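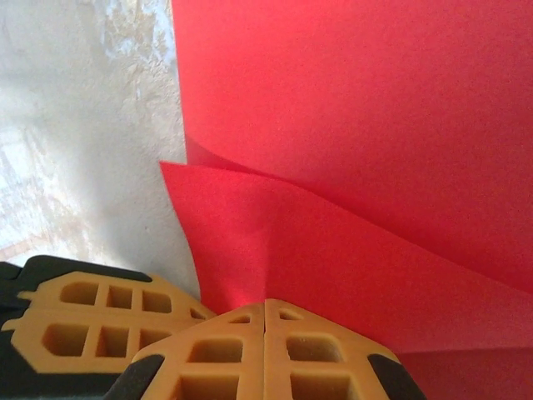
Selma Stoyanova
Paper and Party Editor, Morau

Big Red Paper Rosettes for a Bumpy White Wall

My living room walls have that textured finish that eats tape for breakfast. I've lived here long enough to have tried everything on them, and most of it has ended up on the floor behind the couch. But I love a big paper wall for a party, and bright red paper against white is just about my favorite look in the world, so I keep at it!

These rosettes (my mother called them wheels, my friend Tatsuya calls them fans, call them whatever you like) are folded from two sheets each. No cutting machine, no special punch. If you can fold back and forth without wandering off a straight line you can make one, and if you do wander a little, the finished thing is pretty forgiving.

I'll go through the folding first and then the hanging. If you only came for the hanging, skip down, I won't be offended.

What you need

Bright red paper, letter size, two sheets per rosette. I use plain colored copy paper. Cardstock looks gorgeous but it cracks at the folds unless you score every line, and I have done that once and will not be doing it again.
A ruler
A bone folder, or the back of a spoon
Double-sided tape, half an inch wide
A stapler
A low-temp hot glue gun
Thin cardboard for the backing circles (cereal boxes are perfect)
Removable putty, the white kind
A pencil you can actually find when you need it

A word about the red. Two reds from two different packs will almost never match, and side by side on a white wall you'll see it from across the room. I bought a pack by Kostow one May and another pack of the same thing a while later, and the second one leaned orange. So buy all of it at once. When I did the wall for my sister's engagement party I went through 243 sheets, counting the ones I wrecked (an odd number, so you know there were some of those), and I was very glad I'd overbought.

Folding the first sheet

1. Lay one sheet on the table the tall way, with a short edge toward you. Fold that short edge up by half an inch. Use the ruler for this one. Every other fold copies it, so take your time.

2. Run the spoon along the crease. Then flip the whole sheet over and fold again, same width, so the new fold lines up with the one you just made.

3. Keep flipping and folding until you get to the far end. You want skinny, even pleats like an accordion. On an 11-inch sheet you'll come out pretty exactly, and if there's a sliver left over, trim it.

4. Do the second sheet the same way. Start it with the paper in the same position so the pleats run in the same direction. I forgot this the first few times and wound up with one tall half and one short half. Marin at the craft table thought I'd invented a seashell.

Joining the two

Squash both accordions flat so you've got two narrow strips. Find the middle of each one by folding it in half end to end, and give it a good hard pinch. Open it back out and put one staple right at the middle, running the same direction as the strip. If your stapler struggles, tie the middle with thread. Thread works fine.

Now fold each strip in half at the staple and let it open out into a fan. Put a piece of double-sided tape down the inside edge, where the two halves of the fan meet, and press them together. You've got a half circle. Make the other one, then tape the straight sides of your two half circles to each other, both seams. Hold each seam to a slow count of ten. I mean it about the slow count! Half the rosettes that spring apart in the middle of the night were pinched for one second and put down.

Getting it to lie flat

This is where people get mad at me by email. A fresh rosette wants to pop up in the middle like an umbrella in the wind. Push it down flat on the table with your palm, get a blob of low-temp glue on a cardboard circle (mine are traced from a drinking glass), and press the circle onto the back, dead center. Keep your hand on it until the glue sets up. Put a heavy book on top if you have more to make and only the one pair of hands.

You can finish the front with a little circle too. I like it plain, so the pleats run all the way in. Elżbieta Pawłowska, who I share a workroom with, covers every one of hers with a gold dot, and hers do photograph better than mine. I've made my peace with it.

Changing up the size

All the same size looks like wallpaper. For smaller ones, cut both sheets down to two-thirds before you fold, and make the pleats a quarter inch. For a really big one, tape extra sheets on as you go around. The fan depth stays the same if you keep folding the paper the same way, so to get a wider wheel you have to pleat the long way instead and add more fans until the circle closes without straining. You'll feel it. If you're tugging, add a fan.

Try a couple of edges while you're at it. With the strip squashed flat, snip both ends at an angle and you get points all the way around. Round the ends off and you get scallops. Use your good scissors, it's a lot of layers, and do it before the staple goes in.

Hanging on a textured wall

OK, the hard part. Regular tape only touches the tops of the bumps on a wall like mine, so there's hardly anything holding it. Foam squares do better, but when they came off in our old apartment they took paint with them, and there was a conversation with the landlord that I still think about.

What I use now is putty, and plenty of it. Knead it until it's warm and stretchy, roll a ball the size of a big marble, and press it onto the cardboard backing. Then push the rosette against the wall with your thumbs right over the putty and give it a small twist, a quarter of an inch maybe, so it gets down into the dips. Big rosettes get three balls in a triangle. Before any of this, go over the wall with a dry brush. There is so much dust in those bumps.

Please try one first in a corner and leave it up overnight. Every paint is different and mine is an eggshell that doesn't mind. A flat paint can hold on to a greasy mark from the putty, and you want to find that out behind the door.

If you need flat sheets of red behind the rosettes for a solid block of color, hang those first. Putty in all four corners plus one in the middle of each long side, and overlap the sheets a little. Start from the top. Red paper is thin enough that you'll see a lump wherever the putty is, so flatten the balls down to a pancake before the sheet goes on, and smooth outward from the center with your whole hand.

For placement, I lay the whole arrangement out on the floor and stand on a chair to look at it. Put the biggest ones up first, off center, then the middle sizes touching them, then fill the gaps with the babies. Let a few overlap. I tuck the little ones partway under the big ones so they look like they grew there.

Taking it down and keeping it

Peel slowly, straight back. Any putty left in the texture comes out if you dab it with a bigger ball of putty, which feels silly and works great.

Pop the cardboard circle off with a butter knife if you want to fold the rosettes back up for storage. I don't bother, I stack mine flat in a pizza box (a clean one, please, ask the pizza place) and keep it in a dark closet. Red fades fast in a sunny window. I left one up in the kitchen all summer and it's the color of canned salmon now. It's still up, I kind of like it.

Next time I'm doing the hanging version on thread, with the pleats on both sides, so save your scraps.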